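Onden Water Flosser, Countertop Model

Cleaning between the teeth with water, for the whole family
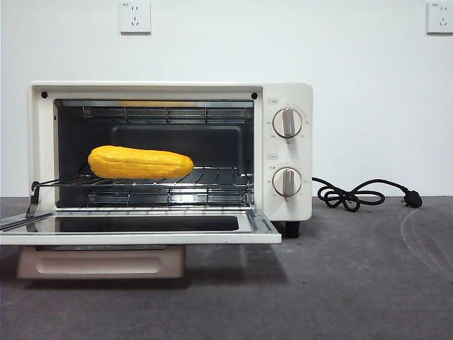

The Onden is a countertop water flosser for people who find string floss difficult, or who have braces, bridges or implants and need to reach places where the brush does not go. It sends a thin pulsing stream of water between the teeth and along the gum line. You hold only the light handle in your hand, the water stays in the tank on the base.

We sell it in our shop in Urnley and we send it by post. Marthinus Steyn tried it at home for a month before we decided to put it in the catalog, and he has kept it.

What you get
Base unit with 520 ml water tank and lid
Handle with coiled hose
2 standard tips
1 tip for braces, with small bristles
1 soft tip for implants and deep gum pockets
Power cord
Printed instructions

Pressure settings
There is a dial with eight steps on the front of the base. Please begin with step one, also if you have used a water flosser before from another maker. Most of our customers stay between three and five. Step eight is quite strong and we do not advise it when the gums are sore or you had dental surgery recently. In this case ask your dentist first.

How to use it
Fill the tank with lukewarm water. Put the tip in the mouth, lean over the sink and then press the button on the handle. Keep the lips almost closed, so that the water can run out but does not splash the mirror. Start with the back teeth and go slowly along the gum line, with a short stop between each two teeth. A full tank lasts for one person in the evening, for two persons you will have to fill it again.

You can add a little mouthwash to the water. After this, run half a tank of clean water through the hose. Do not use salt, it damages the pump.

The water flosser does not replace brushing. It is for use together with the toothbrush, once a day.

Cleaning and tips
Empty the tank after every use and leave the lid open so it can dry. Once a month, run a tank with one part white vinegar and four parts water, and then a tank of clean water. The tips should be changed every six months. Each tip has a colored ring, so every person in the family can have their own.

Questions from customers
Is it loud? It makes a humming sound, similar to an electric razor – in a small bathroom you will notice it.
My gums bleed a little. A small amount of blood can happen in the first days. If it continues after two weeks, please visit your dentist.
Can children use it? Yes, from six years, on step one or two and with an adult present.
Can I travel with it? It is possible but the base is large. The smaller Posix with battery is better for a suitcase.

Price and ordering
Onden Water Flosser, item 1970: in stock
Replacement tips, pack of four, item 2958: back in October

The guarantee is two years for the pump and the base. Hose and tips are not included in it. For repairs please write to Yakubu Amadi at our service desk and tell him the item number and what the machine is doing, or not doing.

Add to basket
Ask a question about this product
See also: Swanepoel tongue cleaner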